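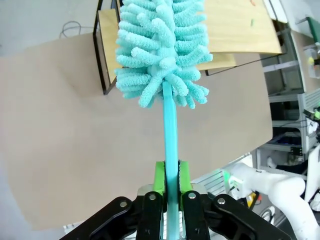 Urncombe, February

Filed under: cleaning, kitchen, things that replaced other things

The turquoise brush has a soft head, microfiber chenille, the same fuzzy loops you find on car wash mitts and bath mats. The shaft is straight plastic, slightly flattened, matte. I have been using brushes of this type for bottles since the fall and I have enough notes now to write them up.

Background. I own too many narrow containers. There are the two steel flasks, the glass carafe, a tall oil bottle from a shop in Kodville, and the jars Léonie Leblanc gives me full of plum jam and expects back. For years I washed all of them with a nylon bristle brush on a twisted wire stem. It cleaned acceptably. It also scratched the carafe, and the bare wire end left gray marks on the bottom of anything it touched. When the wire rusted I threw it out.

A chenille head works differently from bristle. Bristles scrape with their tips. The loops lie over and wipe with their sides, so you get a lot of contact area and very little pressure. On a film of milk, tea or dish soap residue this is an advantage. On anything baked or dried hard it is useless, and you should soak first. My current soak is warm water and a spoonful of baking soda for 20 minutes. For old tea stain I leave it overnight.

Neck size is the main limit. The loops compress a great deal, much more than I expected, and a wet head goes through a smaller opening than a dry one. Wet it, squeeze it, twist it as it enters. I measured the openings I care about with calipers. The jam jars are 58 mm and give no trouble at all. The flasks are narrower and need the twist. The oil bottle does not accept the head under any conditions, and for that one I went back to uncooked rice and shaking.

Procedure, for a flask or carafe:

Rinse with hot water and empty.
Add one drop of soap and a little warm water.
Wet the head under the tap and squeeze it out.
Insert with a clockwise twist, down to the bottom.
Turn it against the base first, then work up the wall in short strokes.
Pull out slowly. A fast pull sprays the wall behind the sink.
Rinse the bottle 3 times, then rinse the brush until the water runs clear.

The flattened shaft matters more than it sounds. A round handle spins in a soapy hand when the head meets resistance, and you end up rotating your fingers around a brush that stays still. Flat sides give you something to turn against. My previous handle was round and I had wrapped it in electrical tape, which got sticky.

Drying is where this material loses points. The loops hold a surprising amount of water. Hung head down over the rack, mine takes around 3 hours to stop dripping and most of a day to feel dry at the core. Stood in a cup with the head up, the water runs down the shaft and collects in the cup, and after a week the cup smells. I now hang it from a Le Goff rail hook inside the window and press the head in a dish towel beforehand.

It can be laundered, within reason. I tie the head in a mesh bag and put it through a warm cycle with the dishcloths. No fabric softener, which coats the fibers and makes them slide over grease. No dryer either. After several washes the loops are a bit flatter and have lost none of their grip that I can detect.

Other uses I have tried. Window tracks: good, dry. Radiator fins: good, and alarming in what comes out. The gap beside the oven: the head picks up crumbs well and releases them badly, so keep a separate brush for that and do not let it near the flasks. Marcelle Delorme uses one on her blinds and reports no complaints.

Still open: a thinner head for the oil bottle. Jitport lists one on a flexible stem, which I distrust, but the rice is getting tedious and I will probably order it. The jam jars are clean and waiting by the door.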